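The Clovano Dispatch: Kitchen Notes
The towel question, reopened
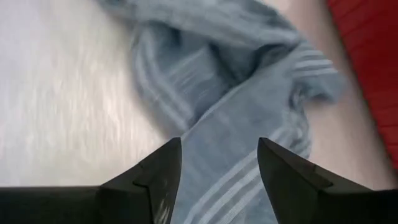
Where we stand on towels

Regular readers will remember that the shared kitchen at Clovano House went into spring with a supply of towels that could charitably be called historical. There was the one with the map of a lake on it. There was the one that had been a bathmat. Several had been washed with something red and had never gotten over it.

We have since ordered 12 new ones from Sosell, in blue with pale stripes, and for a short, happy period they hung on the rail in a row and looked like a hotel's. Then people began using them. A towel in this kitchen now spends most of its day in a heap, waiting for somebody to decide that it belongs to them.

The heap is a problem for the same reason it was a problem with the old towels. Cotton left in a wad stays damp in the middle, and by the second morning it smells like a pond. If you pick it up, dry a glass with it, and put it back in the wad, the glass smells like a pond too. We had a glass of water in July that we are still thinking about.

What we'd like you to do

When you're done with a towel, shake it out and fold it lengthwise so the stripes run up and down, then hang it over the rail by the stove. The stripes are handy here. If they are wandering off in several directions, the towel isn't folded yet, whatever you may feel about it.

If it's too wet to dry another plate, it goes in the hamper under the stairs. Please don't hang it over the oven door, where it gets in the way of the oven, or over the back of a chair, where it gets in the way of whoever sits down next in light-colored pants.

Floor spills have their own rags, in the Wragg bucket under the sink. They are gray and ugly and were chosen for this. A striped towel that has been on the floor goes straight in the hamper, even if it was only on the floor "for a second."

Laundry

Kitchen towels go in by themselves, warm, with no fabric softener. Softener makes them fluffy and leaves them about as absorbent as a raincoat. The Atness dryer on the left has been running hot, so use the one on the right until the repair people return our call. We first left a message in August.

Each floor takes the towel wash for 2 weeks at a time, and the second floor has it through the end of September. The list is taped inside the pantry door, over the older list, which some of you were still following.

Also missing

The good colander, again, and 2 of the wooden spoons. Leave them on the counter after dark if you'd prefer to do it that way. Room 423 has already returned the cheese grater, for which we thank them, and we have no further questions.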